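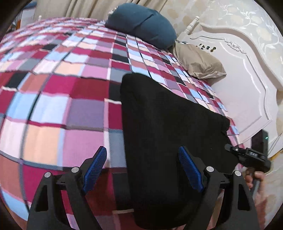
# Baravville Bedding Prices

Last updated: 12/8/18

A table of what secondhand bedding was listed for in Baravville and Brotosow, collected from the classifieds by someone who only wanted one blanket and got carried away. There are 1037 rows. I did buy the blanket in the end, and it sheds.

## What's in it

One file, `bedding.csv`. Each row is one listing:

- `item` – blanket, quilt, sheet set, pillow, or "other" (mattress toppers, mostly, and one hammock)
- `town` – Baravville or Brotosow
- `asking` – price in dollars, as posted
- `size` – whatever the seller believed it to be
- `condition` – seller's own words, spelling left alone
- `repost` – yes if the same ad had already run

## Known problems

Asking prices are hopes. I have no idea what anyone paid.

"Queen" covers a wide range of rectangles. I checked the sizes against measurements where sellers gave them, and 23 rows disagree with themselves. They are marked in `size_note`.

"Like new" and "barely used" are kept apart because the second group asks for more money. "Vintage" can mean old, plaid, or both.

Blank prices mean the ad said "make offer." Please don't fill them with zero. An earlier version did, and for a while Brotosow had the cheapest quilts on earth.

Anything priced over 1000 dollars was dropped. These were cars posted in the wrong section.

## Cleaning

The scripts live in a folder called `sabatier`, after the knife, back when I thought there would be a lot of cutting. Run `trim.py` first, then `match.py`. The other order works too but gives you every pillow twice.

## Plans

Listings from Plarkosholm may go in come February, if I can settle what they mean by "duvet." Ads vanish after 90 days, so older ones are gone for good.

## License

Use it for anything. If you resell a quilt on the strength of it, that's between you and the quilt.

Filed under: Open Data, Household, Secondhand

23 shares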